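Trultar Salons - Minutes of the Spring Range Meeting

Held in the upstairs room at the Trultar salon, starting at half past six in the evening

In the chair: Vega Cantero
Minutes: Ferhat Soylu
Also present: the managers of all four salons, the senior colourist, the stock buyer and both of our Saturday juniors, who were very welcome indeed

Apologies
Received from the web shop manager, who was at her daughter's concert and sent a long and very helpful email instead. Vega read most of it out under the relevant items, and the rest is kept with these minutes.

Minutes of the January meeting
Agreed as a fair account, with one correction: the clarifying shampoo that was praised so warmly was the rosemary one and should not have been written down as the mint. Ferhat said sorry to the rosemary and has put it right.

Matters arising
The broken hood dryer has gone for repair and we are promised it back before the wedding bookings start in earnest. The new towels are in use everywhere and are generally liked, though the senior colourist would still prefer a darker shade for tint work and asked for this to be written down again. It is hereby written down again. The recipe for the lemon cake, asked for by several people last time, has been pinned up in each staff room.

Jotance leave-in conditioner
This took up the first good stretch of the evening, and rightly so, as it is the product our clients ask after most. Vega reminded everyone how it came about: we were forever decanting the salon conditioner into odd little pots for people going on holiday, and it seemed kinder to all concerned to sell them something with a proper lid. The formula is now settled. It is light, it is meant for fine to medium hair, and it goes on towel-dried lengths and ends, never the roots. The managers have all had it at the basins for several weeks and spoke one after another about how they were getting on with it.

The general feeling was very good. Clients with long fine hair have been delighted with how easily a comb goes through afterwards, and one lady bought the tester off the shelf before anyone could stop her. Those with thicker or curlier hair were less taken with it, and the stylists have mostly been steering them towards the Plumness mask, of which more later. There was a long and friendly discussion about the scent. Some of us find it fresh and some of us find it a touch like washing powder. Vega had spoken to the maker, who can bring the fragrance down a little without upsetting anything else, and it was agreed to ask for that.

The bottle will hold 70 ml. The stock buyer had wondered about a larger one as well, and the feeling was that it could wait until we see how the small one does through the summer.

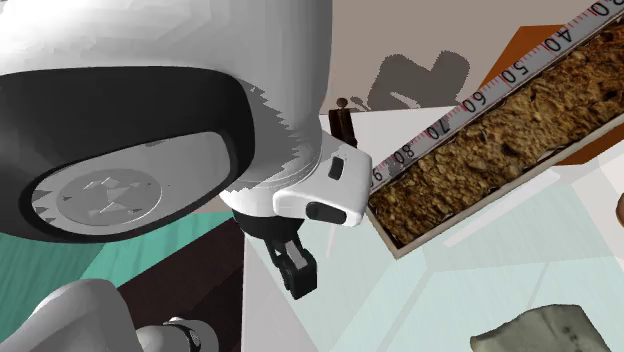 The lid came next, and Ferhat had brought along the samples from the packaging people for everyone to handle. There is a flip top, a screw top and a disc top, and they were passed up and down the table a good many times while the tea was poured. The disc top was the favourite for wet hands, and the juniors in particular found it the easiest. On its looks, Vega liked the joint cap on the white arm in the picture, where a thick black ring goes round a flat light grey disc with a faint raised logo in the middle, and asked whether our lid could be done in the same spirit: white bottle, black collar, grey disc, and our own mark raised very softly so that you feel it more than see it. This went down well. The senior colourist did point out that white shows every splash of tint, and it was agreed that retail bottles should be kept well away from the colour trolley in any case. Ferhat will ask for a sample in those colours.

Labels were then talked over at some length. The minimum order is 1,000, and the price is fair so long as the wording does not change halfway through, so everyone was asked to read the draft properly and say now if anything is wrong. Several small things were found. "Detangles" is to be kept, "miracle" is to go, and the directions are to say "a little" in place of "a generous amount", as a generous amount on fine hair is what gives us all those flat fringes to put right. The ingredients will be set a size larger, as more and more clients stop to read them and some of us have to hold the bottle at arm's length.

Plumness overnight mask
The mask is further behind but much loved already by those who have tried it. It is a rich, buttery thing for dry or coloured hair, to be combed through in the evening and washed out in the morning. The senior colourist gave a very full report on using it after lightening work and is pleased with the softness it leaves, though she feels it should be shampooed out twice and that the instructions must say so plainly. One manager had tried it on herself and would like it known that a silk pillowcase is a bad idea. A wrap or an old towel will be suggested on the pack.

It was agreed to give the mask away in sachets before it goes on sale. Vega proposed an order of 1,000 sachets, shared equally between the salons, with a junior at each one slipping them into the bags of clients who have had colour. There was some worry that they would all be gone by the end of the first busy week, and it was settled that they go only to colour clients and only at the till. Left in a bowl by the door they would simply walk off, as the little combs did.

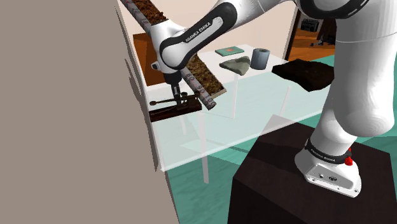
Image courtesy of Kodikara

Brushes and combs
The buyer has been offered a paddle brush and a wide-toothed comb to sit beside the conditioner, and had put both out for people to try. The comb was thought to be excellent - smooth at the seams, with no snagging even on the junior who kindly offered her very long curls for the purpose. The brush was less successful. Its pad is soft and pleasant, but a few of the pins had worked loose at the edge, and we would rather not have it coming back over the counter with hair wound round it and a cross note. The comb will be ordered and the brush politely declined. Ferhat asked whether the comb might come with a hole in the handle for hanging in the shower, and the buyer will find out.

Training evening
All stylists will need a little time with both products before they go on the shelves, so that what we tell clients is the same from one salon to the next. Vega has offered to run an evening herself, with half of the time on fine hair and half on dry and coloured hair. Models will be wanted, and friends and relations are perfectly all right so long as they arrive with clean, dry hair. There will be soup. The juniors asked if they might do a section each under supervision and the whole table said yes.

Web shop
From the manager's email: the product pages are written and only want the final label wording. She asks, please, for no more changes to the name of anything. She also asks each salon to send her the questions they hear most at the basin, as these make much better reading than anything she can think up at her desk. The commonest so far are whether the conditioner can be used under a hairdryer (it can) and whether it will do for children (the maker is being asked, and until we hear we shall say that we do not know yet).

Any other business
The retail shelf at the front of the smallest salon has begun to lean and will be seen to.
A client has left a rather lovely hair slide in the tortoiseshell style behind at the basins. It is in the top drawer at reception.
Thanks were given to the juniors for washing up, and to the buyer for the biscuits.

Actions
Vega: speak to the maker about the scent and about use on children; plan the training evening.
Ferhat: disc top sample in white, black and grey; final label wording to the printer and the web shop.
Buyer: order the comb, ask about the hanging hole, decline the brush.
Senior colourist: write the washing-out directions for the mask.
Managers: basin questions to the web shop, and names for the training evening.

The next meeting will be in the same room, once the lid sample has arrived. Vega closed the meeting at a quarter to nine.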